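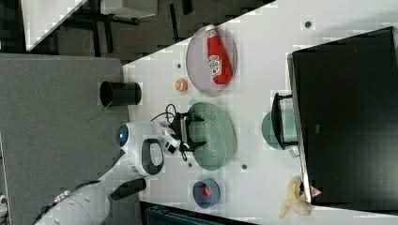 Washing the dishes and the small kitchen things is the part of the shared kitchen that people write to us about most often, so I have collected the answers on one page. My name is Kalliopi Nedeljković and I keep the kitchen on the second floor in order together with Dušan Obradović. Many questions are about particular pieces, such as the oval green colander, which is full of small holes and needs more attention than the round plate with the ketchup bottle on it. Please read the page one time before you write to us.

How do I clean the colander?

Rinse it immediately after use, from the outside to the inside, so the water pushes the food back out of the holes. Then use the soft brush with a little dish soap. If starch from pasta has already dried, leave the colander in warm water for 90 minutes and brush it again. Please do not push the holes with a knife or a fork.

Can I put the plastic plates in the dishwasher?

Yes, but only on the upper rack and with the short program. The clear colored plates become cloudy after many hot washes. This does not make them bad for eating, but several people asked us why it happens.

Where do I put the ketchup after lunch?

The ketchup goes in the door of the refrigerator, with the cap closed and wiped. During lunch you may leave it on a plate, as it is in the picture below. I like this habit very much, because a plate is easier to wash than a sticky table.

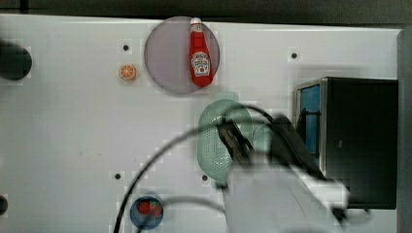 How do I remove a ketchup stain from a white table?

Take a wet cloth with a drop of dish soap and wipe from the edge of the stain to the middle. For an old stain, mix baking soda with water until it is like a paste, leave it for a few minutes and wipe again. Powder cleaners with sand inside are not allowed on the white tables. One of them was scratched in January and we still can see it.

What are the small blue bowls for?

They are for small portions: berries, nuts, a sauce. They are not for the microwave. If you need to warm something, take a bowl from shelf 235, where everything is marked for heating.

May I keep cut fruit on the table?

For the time of your meal, yes. After that please put it in a box with a lid, write your name on the lid and place it in the refrigerator. An orange slice left overnight brings fruit flies, and it takes us much more time to get rid of them than it takes you to close a box.

Something is broken or missing. Whom should I tell?

Write to Dušan or call the extension 631 before four in the afternoon. He orders new things from Plonby, and delivery takes some days. If you broke it yourself, you do not need to pay, only tell us what it was.

Can I bring my own dishes?

Of course. Put a sticker with your name under each piece. Dishes without a sticker are used by everybody, and later we cannot find out which ones were yours.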